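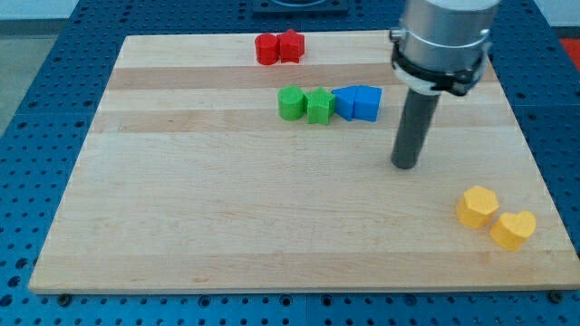 Grilling Skewers at Home: Quick Tips

Posted 15th June by Kelly Aguiar

Grill season, so dumping my skewer notes in one place. Mostly chicken and beef, a bit of shrimp at the end.

Soak bamboo skewers. Thirty minutes minimum, an hour is better. Weigh them down with a mug or they float. I soak a whole pack at once, drain, and freeze the extras in a zip bag. Straight from freezer to meat, no second soak.

Metal ones: flat, not round. Round ones spin and the meat stays put while you're turning. Drives me nuts.

Chicken thigh over breast. Always. Cut it the size of a walnut, all the same size. If a piece is thin, fold it over and stab through both layers.

Don't pack it tight. Tiny gap between pieces or the middles stay raw. Exception is liver, push that together a little so it doesn't dry out.

Veggies on their own skewer. Peppers and onions want longer than shrimp, shorter than big chunks of beef. Mixed skewers look nice and cook terribly. Jussara Magalhães and I have argued over this for years, she still does mixed. Her onions are crunchy.

Salt: right before the grill for chicken, 40 minutes ahead for beef. Sweet sauces go on in the last couple minutes. Any sooner and the sugar burns. Brush, turn, brush, turn, off.

Two zones. Coals on one side, nothing on the other. Flare-up? Slide everything to the cool side and wait. No water bottle, it just blows ash on the food.

Foil trick for the handles. Fold a long strip of foil three or four times, lay it along the edge of the grate, rest the bare ends of the skewers on it. Saves the bamboo, and you can grab them easier.

Lid down for thighs, lid up for shrimp. Shrimp is done when its a loose C shape. Tight O means overdone.

Chicken to 165 in the thickest piece. Check the one in the middle of the skewer, not the end.

Clean plate for cooked meat!! Not the one you carried the raw stuff out on. Same for tongs and the sauce brush. Pour some sauce in a seperate bowl before you start so there's clean stuff for the table.

For a crowd I do 16 skewers a batch, 6 batches max, then I'm done and somebody else can cook. Keep finished ones in a 200 degree oven on a rack, loose foil over the top.

Leftovers: pull the meat off while it's still warm, sticks like glue once cold. Good in fried rice the next day.

Next up, marinades. Have a yogurt one from Aparecida Trindade I need to type out.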